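Folding on the bed

Mar 17, 2022

I gave up on the ironing board in October and moved the whole folding job to the bed, and I'm never going back! Two things made the difference for me. The first is room: a T-shirt wants to lie completely flat before you do anything to it, sleeves out, neckline where you can see it, and my old board was never wide enough for that. The second is my back (the mattress at Sullbridge is a good height, the one at Bendon was awful).
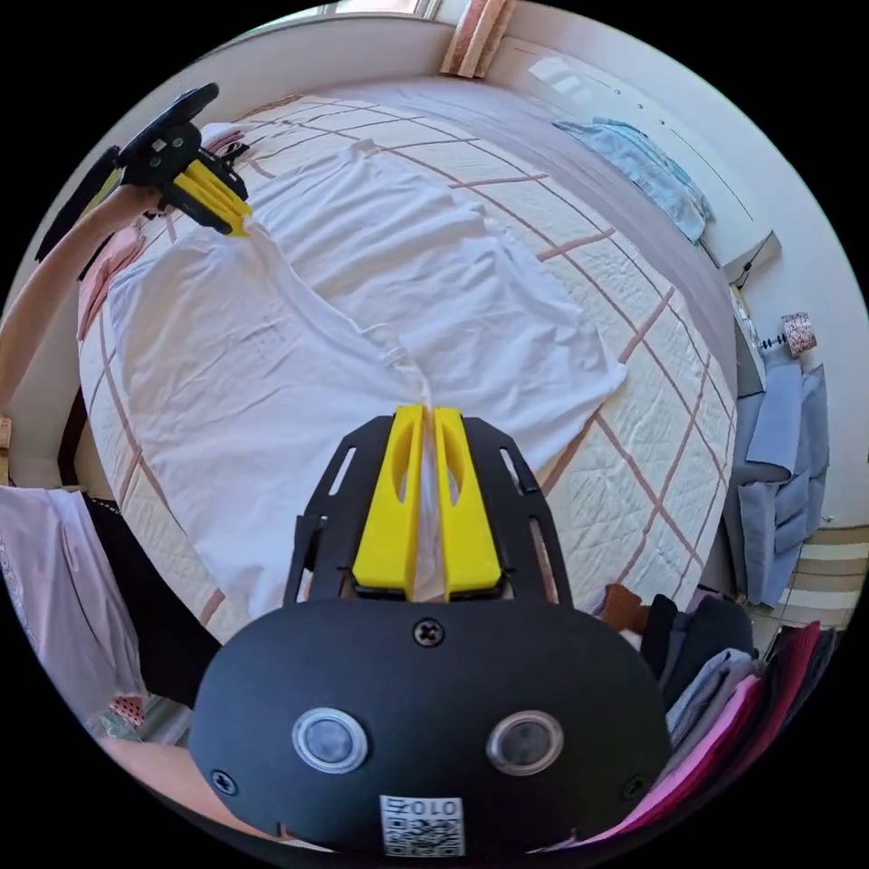 White shirts go first, while I still have the patience. I smooth from the collar down, fold the sides in, then thirds - and if there are still a few creases I let them be. Finished things get piled along the edge of the bed, darks and pinks and whatever else all in one stack, and I put them away by drawer afterwards. A towel folds fine on a quilted bedspread too, by the way. 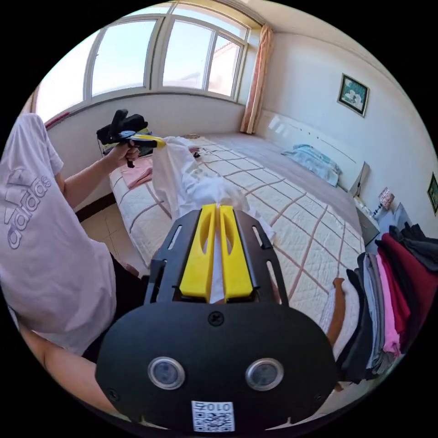 A reader from Bakgate wrote in to say that thirds are a waste of time and she has rolled every T-shirt for 11 years, drawers and suitcases both. I tried it with four of mine and they came undone before I'd shut the drawer, but I'll have another go next month.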